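Print this post
E-mail this to a friend

Second-hand servers and other bargains

May 22, 2022

I have been told for years that old servers are the best value in computing. People say this with great confidence on forums, usually people with a spare room and no one trying to sleep in it. So when Unathi Mtshali rang to say a place called Postby was clearing out its back office and I could have a rack server for $26, I said yes before I'd thought it through. The freight was more than that.

The listing said "fully tested, excellent working order". I've bought enough second-hand gear to read that as "a light came on". It didn't say what it was tested with, or by whom, and when I wrote to ask, the reply was the same sentence again with a thank you on the end.

Cosmin Dumitrescu reckons I'm too suspicious. He bought five of them and has two running, and he calls that a good result.

Anyway, my plan was modest. Store the family photos, run the backups, maybe host this blog so I could stop paying Mivano for the privilege of being down every second weekend. For that I wanted to know what was really inside the chassis, and the only part I cared about finding out was the processor. The paperwork said one thing and the sticker on the lid said another, so one of them was wrong, and I wasn't going to take either on faith.

Getting the lid off was easy enough. The heatsink was another story. The old paste had set like grout and I had visions of the whole lot coming up together, chip and all. I've seen that happen to Ionuț Bogdan, who used some colourful language and then spent a weekend straightening pins. Warm it up first, everyone says. Fine, but how warm? No two guides agree. I went slowly with a gentle twist and it let go in the end.

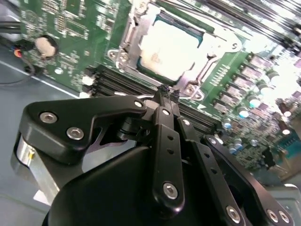
The socket lever, with the processor still seated.

I don't trust that little lever at all. It's a bit of bent wire, and you're meant to believe it keeps everything where it should be. The manual calls the job "tool-free", which I'd put down as marketing. My fingers are too big to get at it comfortably among all those parts, and there is a point where you have to push a good deal harder than feels right for something sitting on a circuit board.

As for the magic cleaning wipes, Despina Jitaru swears by the Pulline ones and gave me a packet of 12. They smell like a dentist's. I used one, then used plain isopropyl on a coffee filter, and I couldn't tell you which bit was cleaner. Save your money.

Then there's the matter of new paste. Pea, line, cross, spread it with an old card - I've read arguments about this that ran longer than some marriages. I did a pea. I'll report back if the house burns down.

What I still want to know is what it costs to leave one of these things on. Sorin Iordache says next to nothing, but he also says that about his pool pump. I've borrowed a plug-in meter and I'll have a proper number by August, once there's a bill to hold it up against. If it's as bad as I suspect, it's going back to Unathi, and he can pay the freight this time.

Print this post
E-mail this to a friend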